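Supper Club News from the Ogola Street Kitchen

Our potluck suppers are back this February, and oh, how we have missed them!

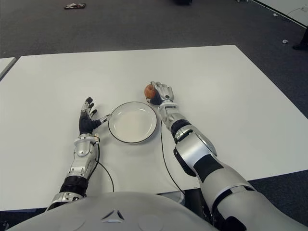

What to bring, and when to come

We start at 6:30 on Wednesday evening, same as last winter, and the doors will be open well before that for anyone who likes to get settled and have a good long chat first (you know who you are, and we love you for it). Please bring one dish to share, enough for your own household and a few extra helpings besides. Soups went very fast last year, so if you have a big pot and a recipe you trust, do think about it.

A great many of you asked about the bean stew from the Witomow table. The recipe is now up on the shelf by the door, and it feeds a crowd if you stretch it with a little broth. It needs 90 minutes on a low flame, and please don't hurry it, it really is so much better when it has had its time!

Last season we served almost 150 suppers, which still makes me smile whenever I think of it. Bread will come from Nerier Bakery again, seeded and plain, and there will be coffee and tea all evening long. If your dish has nuts, milk or eggs in it, a little card next to it would be a great help to your neighbors.

Parking is easiest behind the Hundow building, and the side gate stays open until 9.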